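Workshop news: the arm on bench two

Work on the Cider arm continued through September. The shoulder bearing has been replaced, the wrist has been re-shimmed and the controller now starts without the laptop attached. Tamás Szalai did the bearing. Märta Solheim rewrote the start-up script and has put a copy in the shared folder, with the old one kept beside it under the same name plus "old".

The shoulder fault was mechanical. With the arm held out straight, the elbow joint drooped 3 mm under load and came back only part of the way when the load was removed. Tamás traced this to play in the outer race, pressed in a replacement from Priler and ran the joint through 100 full sweeps. Droop at the same point is now too small to read on the dial gauge we have. If anyone owns a better gauge and is willing to lend it, please speak to him.

Supply current is limited to 9 A for the time being. The limit was reached twice while the arm was lifting the 700 g test weight at full stretch, and on both occasions the controller shut down cleanly and held position on the brakes. Chaltu Gebru would like to see the limit left alone until the fuse holder has been changed. The new holder is on order from Sandhu.

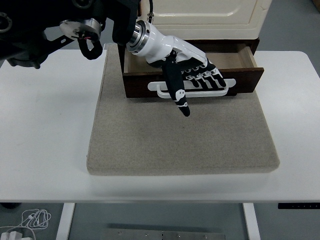

Pulling on a handle is the next task for the hand. The grip is set up as a hook, with the four fingers bent side by side over the bar and the thumb left out of it, so the load goes through the finger joints and the thumb motor does no work. Finger torque is set low and raised in small steps. The small cabinet stands on the thick felt pad on the white table, and the pad should stay under it during pull tests, as the friction figures in the log were taken that way. Log the wrist angle with every pull, including the ones that slip.

Aroha Faulkner is drawing a new cable guide for the upper arm and wants the outside diameter of every cable that has to pass through it. Measurements go on the sheet by the lathe. The Trindetska driver board is still on the shelf above the soldering station and is not to be powered until its heat sink is fitted.

The arm is booked from 7 in the evening on build nights. Please isolate it at the wall when finished and return the key to Tamsin Tuhiwai.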